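Kuldeep Gautam is eating a sandwich over the sink when I get to the Lowther workshop, Monday, just gone nine. Two arms, one kitchen table, one fault. He's been on it since August.

"It lets go. Well, it doesn't let go, it thinks it has." The gripper closes on something, the software reports it open, and the arm sets off with the thing still in its fingers. First time it was a plate. "Went straight over the edge. I was stood there."
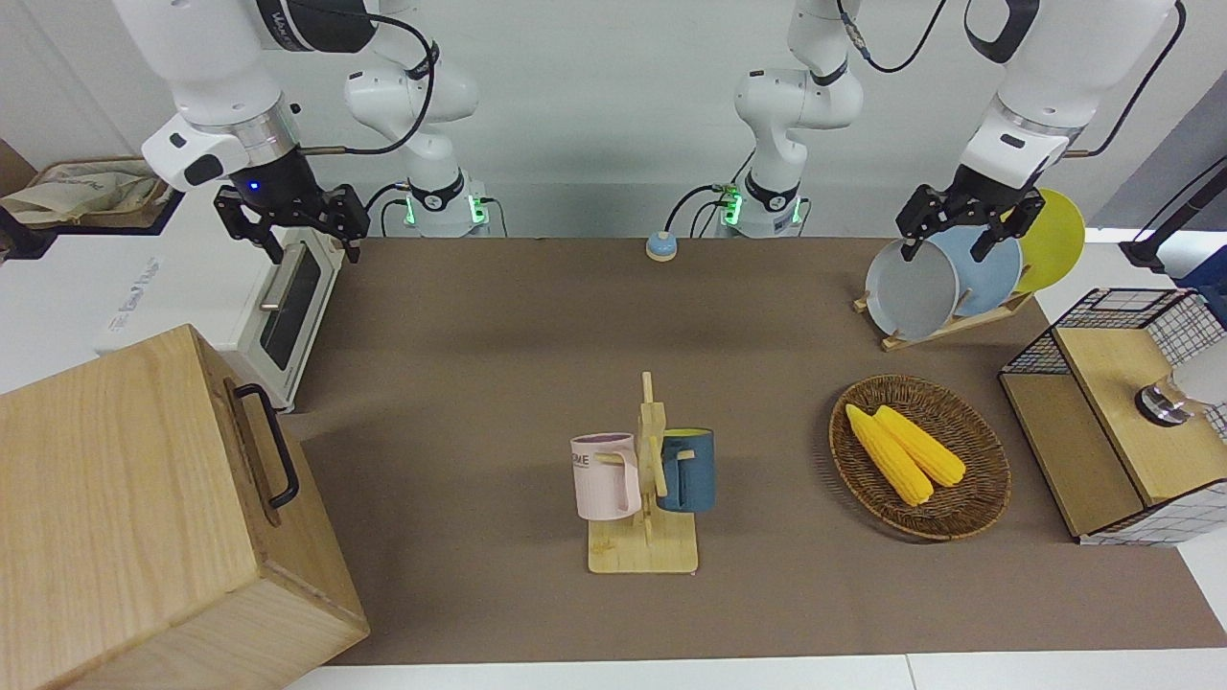 Nothing hit him, but he filed it as a safety matter anyway and the speed limit was cut to 300 millimetres a second the same afternoon. Malte Engelhardt, who writes the control code at Floltinura, wasn't convinced at first. "I blamed the cable. We changed teh cable. Same again."

So they went through the logs. 532 grips, 12 of them wrong. Most on handles – the drawer was worst.
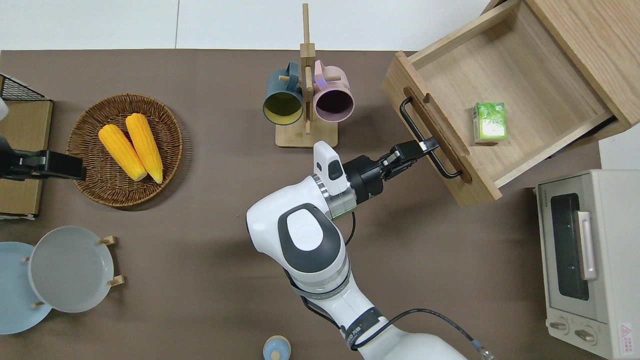 Gripper on the drawer handle at the Lowther bench.

"With a drawer it's nasty, because the arm pulls against something fixed," Gautam says. "Motors trip, everything locks, you've got to ease it out by hand." The cause, they now think, was a late message from the finger sensor. Arrives after the arm has already been told to go. Engelhardt's fix makes the arm wait for a second reading.

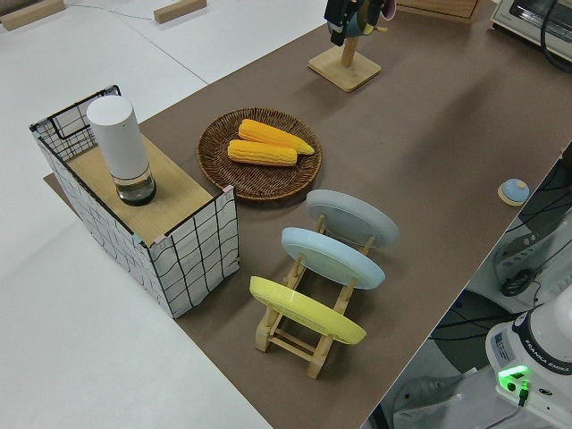

Slower? Yes. "I don't care about slower," says Gautam. Engelhardt does, a bit. He wants another 300 grips before the limit comes off, and a proper stop button within reach of both chairs. Thats on order.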